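# Trosutley Card Shoe and Shuffler Set

I've been running a home poker night for longer than I care to admit, and for most of that time we shuffled by hand. Badly, in my case. So when people ask why I sell a card shuffler on a site that started out as a blog about poker odds, well, it's the thing I wanted and couldn't find at a price that made sense.

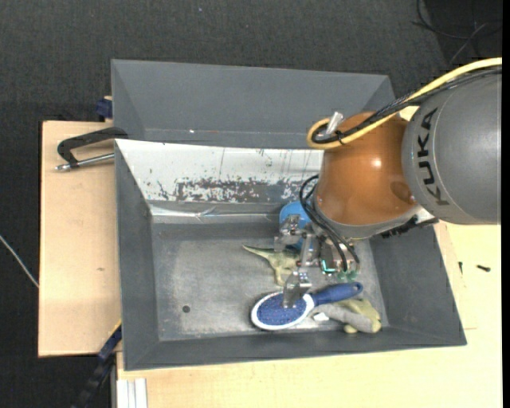
The Trosutley is a tabletop shuffler that takes up to 6 decks, with a dealing shoe that clips on the side. I've had mine going since March and it's been on the table for every game. You drop the cards in the two side trays, hold the button down, and they riffle into the middle. Two passes is plenty for hold'em. For blackjack I do three, mostly because my brother-in-law watches me like a hawk.

## What you get

- The shuffler, in charcoal or bottle green
- Clip-on dealing shoe
- Cut card (red) and a spare
- Felt mat for underneath, so it doesn't wander across the table
- Mains adaptor - it'll run on four C batteries too, but you'll have to buy those yourself

## The numbers

| | |
|---|---|
| Capacity | 6 decks |
| Card size | Poker or bridge width |
| Weight | 900 g without batteries |
| Length with shoe attached | 446 mm |
| Price | $44 |

That length catches people out, by the way. With the shoe on, it's a fair bit longer than it looks, so measure your table if you play on a small one. Without the shoe it'll sit on a bookshelf.

## Which cards work best

Plastic-coated cards, every time. I use the Garnero ones because they come up nice after a wipe and they don't curl (ours live in a shed, so that matters!). The Tesov decks are good too, a bit slipperier, and they fly through the rollers. Cheap paper cards will go through, but once the corners get soft they start catching, and then you're picking bits of the queen of hearts out with tweezers. Ask me how I know.

Please don't put sleeved cards in it. I get this question a lot from the trading card crowd and the answer's still no, sorry.

## How loud is it?

Loud enough that you'll stop talking for a few seconds. My mate Ilham Santoso bought one for her euchre group and reckons it's quieter than her old one, which was a Nugroho with a hand crank, and I'd agree with her there. But if you've got a baby asleep in the next room, shuffle in the kitchen.

## Is it random enough?

For a friendly game, yes. One pass leaves little clumps of cards together, same as a lazy riffle by hand. A second pass with a cut in between sorts most of that out. I wouldn't run a serious tournament off it, and it isn't built or certified for casino use. If you're the sort of person who wants to argue about this, my email's on the contact page and I'm always up for it.

## Postage and returns

Orders in before 2 pm go out the same afternoon. You've got 30 days to send it back if you don't like it, as long as it still has its adaptor and mat. Faulty ones I'll replace, no drama - Sutrisno Subramaniam does my repairs and he'll usually have a look at it first, so send a note saying what it's doing.

Charcoal is in stock. Bottle green is on back order, and you can leave your email on the order form if that's the colour you're after.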